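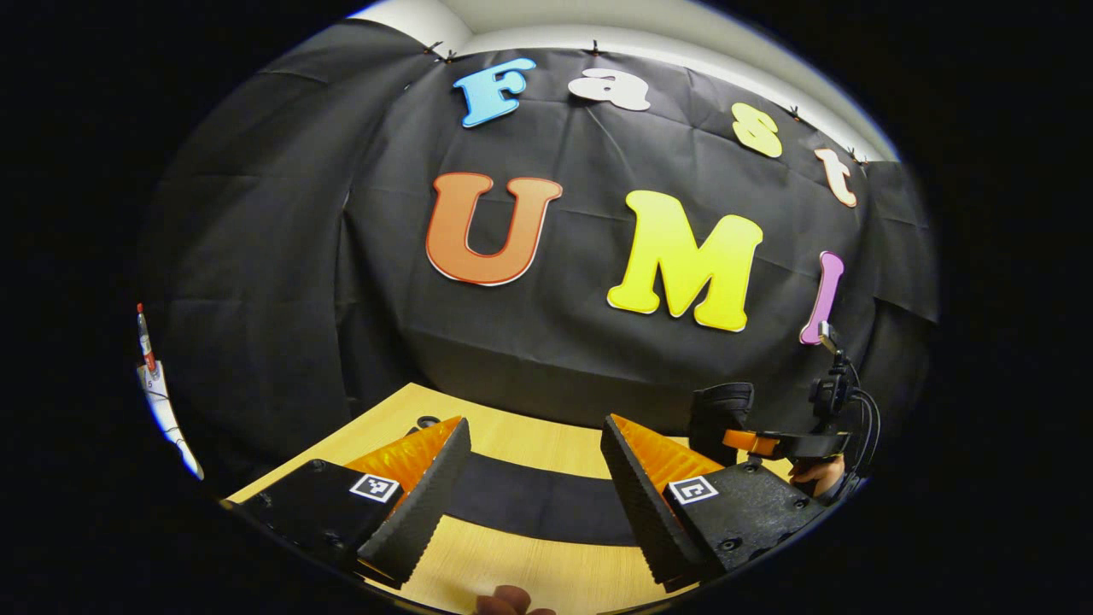
*Slide 1. Black cloth, four binder clips, seven cut-out letters.*

**Talk notes: a backdrop for a small table**
Bravthorpe makers' evening, April. Keep to the clock, Christos Zervas speaks after me.

Good evening. My name is Hemi Rewi and I want to speak about cloth, clips and big letters. It is a small subject, but I have spent many evenings on it.

(Leave the slide on. Let them read the words: Fast UMI.)

**The cloth**

- Black fabric, hung on the wall behind the table and falling down to the table top.
- Please look at the folds. There are faint lines across the middle, and the cloth bunches more at the right, where it goes round the corner.
- I am often asked if one must iron. For a stand at a fair, I say yes. For a wall at the end of a room, I have stopped worrying.
- Black forgives a lot. I tried a grey cloth from Fomlow one time and every crease was visible from the door.
- Buy wider than the wall. My own piece at home is 200 cm wide and I always wish for more.

**The clips**

- Small black binder clips, the kind from the stationery shop. On black cloth the eye passes over them.
- The two at the right step down, one lower than the other. The top edge does not need to be level if the letters also make a curve.
- Do not use tape on painted walls. (Tell the Masanja story here, short version. We lost the paint and paid for it.)

**The letters**

- Upper word in an arc, in pale colours: sky blue, white, pale yellow, peach.
- Lower word larger and mostly stronger: orange with a red-orange border, bright yellow, then a slim letter in pink-purple.
- Each letter has a thin white outline. When I cut letters I leave this edge on purpose, because a dark colour without it disappears into black cloth.
- Round, cartoon shapes are also easier for the scissors. A thin pointed letter will bend at the tips after one week.
- Lay all the letters on the floor first and stand back 6 steps. Only then fix them.

(Ask: who has hung a sign and found it crooked next morning? Wait for hands.)

**The table**

- Light wood under black cloth is a good pair. The place where they meet makes a clean line, and the things on the table are easy to find.
- I keep the Borier card cutter in my bag, pass it round now. Blade closed!

Questions, then give the microphone to Christos.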